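Nodotura control stack, pre-run software checklist
Station: Jernetti, top-load cell
Task: towel into round opening
Date: 28/08/2023
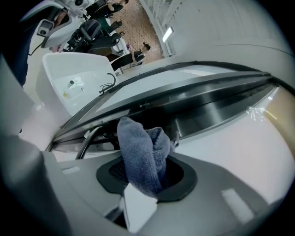
Mark each line OK, FAIL or N/A. Comments go under the line they belong to.

1. Controller build matches the release note — OK

2. Joint and gripper limits loaded from the station file — OK
Station file still carries the old Endard header. Harmless, but please rename.

3. Emergency stop halts the planner and clears the queue — OK
Tested 3 times. Queue was empty after each stop.

4. Force cap on downward push active — OK
Set to 12 N in the config and read back from the controller.

5. Towel segmentation stable against the gasket edge — FAIL
Mask drops out when the cloth folds over the black rubber. Planner then uses the last good mask with no warning. Needs a timeout.

6. Lid included in the collision model — OK
The tinted panel gives poor depth, so the lid comes from the mesh file. Do not switch it to live depth.

7. Release only after the insert check passes — FAIL
The check looks at gripper height alone. A towel standing upright in the opening could pass. Add cloth height above the rim.

8. Log replay opens in Rees without dropped frames — OK
315 frames, all timestamps in order.

9. People near the cell trigger reduced speed — N/A
Zone monitor is not part of this build. Due in September.

Result: 2 items failed. Supervised runs at reduced speed only — no unattended runs until 5 and 7 are fixed and rechecked.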